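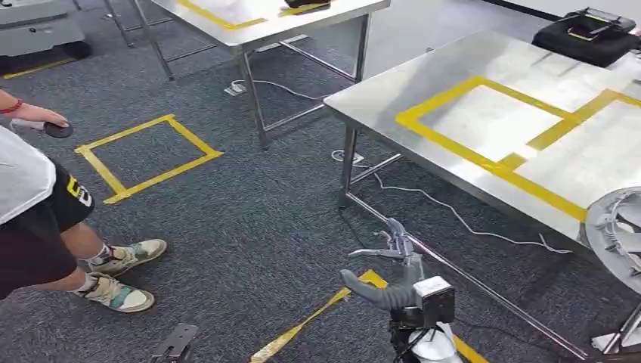 Verkley Self Storage - Frequently Asked Questions

Last updated 11 Jul 2018

What sizes do you rent?
We have small lockers, half units and full units. A half unit holds the contents of a one-bedroom apartment if you stack boxes to the ceiling. If you are between two sizes, ask at the desk and we will walk you through both.

How long do I have to stay?
The minimum is 2 weeks. After that you pay month to month. Please give us 14 days' notice before you move out.

What do I need to sign up?
A photo ID, a current address and a card. We do not take checks for the first payment. If someone else will be using the unit, add their name to the agreement on the same day.

When can I get in?
Gate hours are 6 a.m. to 10 p.m. every day. The Parsons Street office closes earlier than the gate and is closed on July 4.

Can I put shelves in my unit?
Yes, as long as they stand on their own. Do not drill into the walls or hang anything from the sprinkler pipes. Put heavy things on the lowest shelf and leave a walkway down the middle.

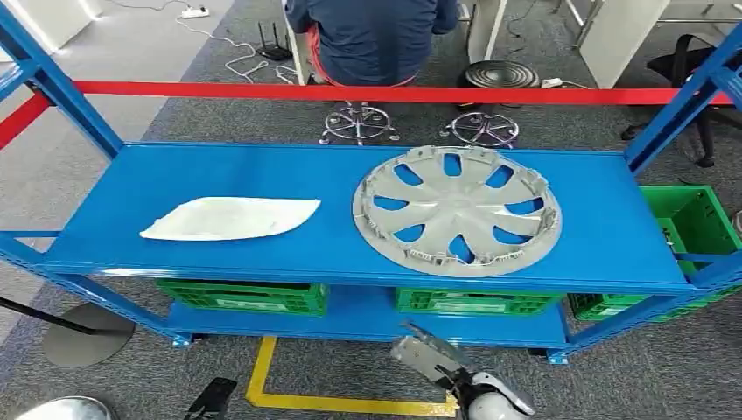
What can't I store?
No food, plants, animals, gasoline, propane, paint thinner or fireworks. Tires are fine, up to 4 per unit. Drain the fuel from mowers and trimmers before you bring them in.

Do I need insurance?
Yes. Your homeowner's or renter's policy may already cover stored goods - call them and ask for it in writing. If not, you can buy a plan at the desk.

Which lock should I use?
We sell the Zinex disc lock, and any disc lock of a similar size will fit. Regular padlocks are allowed on lockers only. We do not keep a spare key. If you lose yours, we can cut the lock off for a fee, but the person on the agreement has to be there with ID.

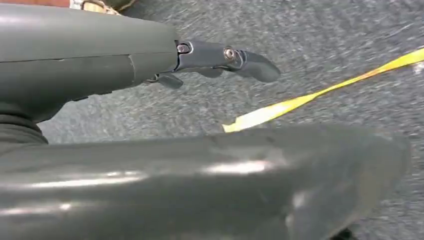

The same goes for anyone picking up your things for you. We cannot open a unit on the strength of a phone call or an email, even from a number we have on file.

Will my rent go up?
It can. You will get a letter at least one full billing period ahead.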